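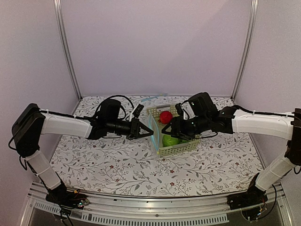
Vlachopoulos

Kurnotent Two-Arm Teaching Station

List status: in stock, ships in two crates

I sell this station and I also use one, so read the page with that in mind. The maker's sheet says anyone can teach it a task in an afternoon. I have not found that to be true. You can teach it half a task in an afternoon, and the other half takes the rest of the week.

What you get is two arms with black grippers, a front rail to mount them on, and an enclosure with plain pale panels on aluminum posts. The operator drives the arms from a pair of hand-held leader arms on a separate bench. Move the leader, the follower moves. Every run is saved as joint positions plus video. The Tullska recording software comes with it and runs on an ordinary desktop PC, which you supply.

The tablecloth, the basket, the apple and the clear divider are not in the crate. Use your own props. I would start with something a kitchen drawer can provide and leave the custom fixtures for later. A patterned cloth is a fair test too, as plenty of setups look great on bare white and fall apart on flowers.

How many demonstrations?

The sheet says 20. For one arm picking one object from one spot, fine. For both grippers working over the same small basket I would plan on 80 before judging anything, and I would throw out the first six, when the operator is still learning which way the wrist goes. If somebody promises you results from fewer, ask to see the basket moved a hand's width to the left.

Where it does well

Remote control is smooth at slow speed. The wrist modules stay put through a long session. Arm-to-arm work close to the center of the table is comfortable, and the leader arms are light enough that your shoulders will last until lunch.

Where it does not

There is no force feedback. You will squeeze fruit. The grippers can touch each other over a small container and the software will not stop you - it logs the contact and carries on. Wiring at the bases is open, with circuit boards exposed, so keep drinks and sleeves away from the front corners. Cables along the forearms are held with cable ties. Check them every morning and keep spares.

Hand guiding, where you hold the arm itself and walk it through the motion, is listed as a feature. It works on one arm at a time. Your own hands also end up in the video, and I would not pay extra for it.

Options

Tadberg foot pedal for starting and stopping a recording: worth having.
Extended storage, holds 1,000 runs: buy a plain drive instead.
Second pair of leader arms: only if you train operators side by side.

Returns are accepted if the crates are kept. Orders placed in August go out in September, when the workshop reopens.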